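Hand-Held Gripper Pairs for Household Recording: Planning and Budget Notes

Last updated 9 April 2026

These tips are for small teams and home workshops planning to buy one or two pairs of hand-held grippers for recording household tasks such as folding, sorting and bed making. They assume the robot arm is a later purchase, or somebody else's. Prices are left out because they go stale faster than the rest of the page.

Decide on the task list first

Write down the tasks before asking for quotes. Cloth, dishes and small hardware put different demands on the fingers, and a supplier who hears "general household use" will quote the middle of the catalog. A page is enough. For each task, note the heaviest item, the thinnest item and the size of the surface you will work on.

Garments deserve their own line. A T-shirt and a winter coat are both "clothes" on a task list, but the coat needs more reach, more grip force and a wider finger opening. If outerwear is on the list, ask for the opening in writing and check it against a folded sleeve and a folded collar.

One hand or two

Single units are cheaper to try. For cloth they are a false saving. Most folds need two points held at once, and a second unit bought later may come from a different production run with a different mount or firmware. Order as a pair or not at all.

Budget for both units to be out of service together. Firmware updates, calibration and pad changes are normally done on the pair, so one spare unit does not give you continuous working time. Kiltix will sell a third unit at the pair rate if it is on the original order, but not afterward.

Fingers and pads

Pads are the main consumable. Ribbed pads hold heavy fabric well and pick up lint. Smooth pads clean faster and slip on nylon. We plan on one pad set per 40 hours of cloth work and order two sets ahead.

Check how the pads are fixed. Glued pads mean a new finger each time, and a finger costs several times what a pad does. Screwed or clipped pads can be changed at the bench. Ask for the screw size, and buy spare screws in the same order – they are small and they go into the carpet.
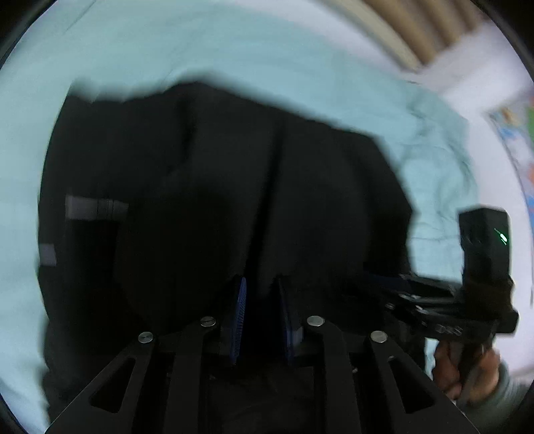 Saoirse Geraghty wrote in to say that the pad figure is too generous for coats. Zippers and hook-and-loop tabs chew the edges, in her experience, and she now budgets a set every 13 hours for outerwear and keeps the 40-hour rule for bedding and shirts. She also asks suppliers for a mixed pad order at the bulk rate, which Aguirre agreed to and Kiltix did not.

We have kept the original figure for mixed work. If coats are more than a quarter of your list, use hers.

Weight and working time

Catalog weight is often given without the battery or the recording unit. Ask for weight as held. Then borrow a unit, or tape the same weight to a pair of kitchen tongs, and fold laundry with it for half an hour. The result is a better guide to daily output than anything in the data sheet.

Plan on short blocks with a break between them. Two people alternating will get more done in an afternoon than one person working straight through, and the recordings are steadier. Put the second person's hours in the budget from the start. Labor was the largest line in our first year by a wide margin, ahead of hardware and storage together.

Work surface

A bed costs nothing if you already have one and is the right surface for bedding and large garments. It is low for standing work. A table at hip height is easier on the back for shirts and towels. If you buy a table, get one at least 100 cm long, and leave room to walk around three sides.

Plain sheets in two or three colors are a cheap way to vary the background. Buy them used. Wash new ones before the first session to get the creases from the package out.

Storage and charging

Around 265 GB per week was our use with one pair in regular service. Yours depends on resolution and hours, so record for one full day, measure, and multiply. Budget for two copies of everything, on separate drives. Cloud storage was the more expensive choice for us after the first September.

Chargers are sometimes quoted as accessories. Confirm that two are included. Inari supplied one charger with a pair, and the second took five weeks to arrive.

Quotes and delivery

Ask every supplier for the same items on the same sheet:

Pair price, with chargers and cables
Pad sets and replacement fingers, with part numbers
Weight as held
Calibration: who does it, how often, at what cost
Repair turnaround, door to door
Return terms after opening

Justis left calibration off its quote and added it to the invoice. Read the invoice against the quote line by line before paying.

Keep a reserve of one finger pair and one cable per unit. Log failures by part number from the first day. When the second order comes up, the log will show what to buy more of, and it carries some weight with the supplier when asking for a better rate.

Notes by Kianoush Parsa. Pad and charger figures checked by Gobnait Corrigan.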